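**Plastic spoons** are small eating and serving utensils molded in one piece from a thermoplastic. They are made in disposable and reusable forms, and in sizes from the salt spoon up to the serving spoon. This article deals mainly with the small colored spoon sold for desserts, play kitchens and children's place settings.

## Form

A spoon has three parts: the bowl, the neck and the handle. In most molded spoons the bowl is oval and shallow. The neck is the narrowest section and the place where cheap spoons usually snap. Handles may be flat, ribbed or rounded in section, and many end in a rounded tip.

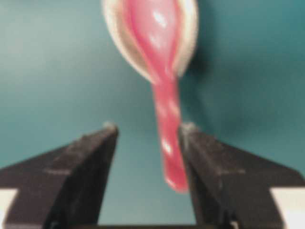
*Pink plastic spoon, with the bowl at the top and the handle narrowing below it.*

Length varies with use. A tasting spoon can be as short as 7 cm, while a mixing spoon may be over 20 cm.

## Material and color

Polypropylene and polystyrene are the common materials. Polypropylene bends before it breaks and suits reusable spoons. Polystyrene is stiffer and takes a higher gloss, but it cracks under side load. Pigment is mixed into the resin before molding, so the color runs through the whole piece and does not wear off.

Bright colors are popular because a small spoon is easy to lose in a drawer. Reds and pinks are easy to find on a green or blue surface. 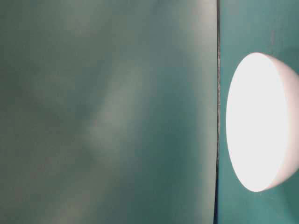
*Teal-green surface with cloudy lighter patches, ending at a thin dark seam.*

Work surfaces for sorting utensils are often plain and matte. A patterned cloth hides small items, and a polished one throws back glare.

## Handling and sorting

Small spoons are normally picked up by the handle, near the neck, which keeps the bowl clean. A smooth, curved handle tends to roll between the fingertips, and a light grip from both sides holds it better than a hard pinch at the end.

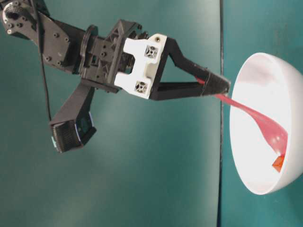 Loose spoons are sorted by size first and by color second. The Skirkura catering guide recommends trays of 50 with all bowls facing the same way. Tandix, a maker of drawer inserts, sells a divider with 4 slots, the narrowest of them meant for dessert spoons.

## Shape variations

Straight handles stack best. Curved handles, such as the one on the Plollum dessert spoon, follow the hand more closely but take up more room in a drawer.

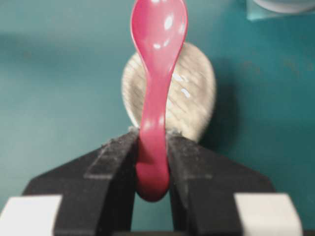

*Glossy pink-red spoon with a gentle S-shaped bend in the handle; behind it, a wider beige oval.*

## Care

Reusable plastic spoons are washed in warm water with mild soap. Abrasive pads dull the gloss. The Wasilewska housekeeping manual advises drying them bowl down on a cloth — never in a closed jar — and throwing out any spoon with a white stress line at the neck.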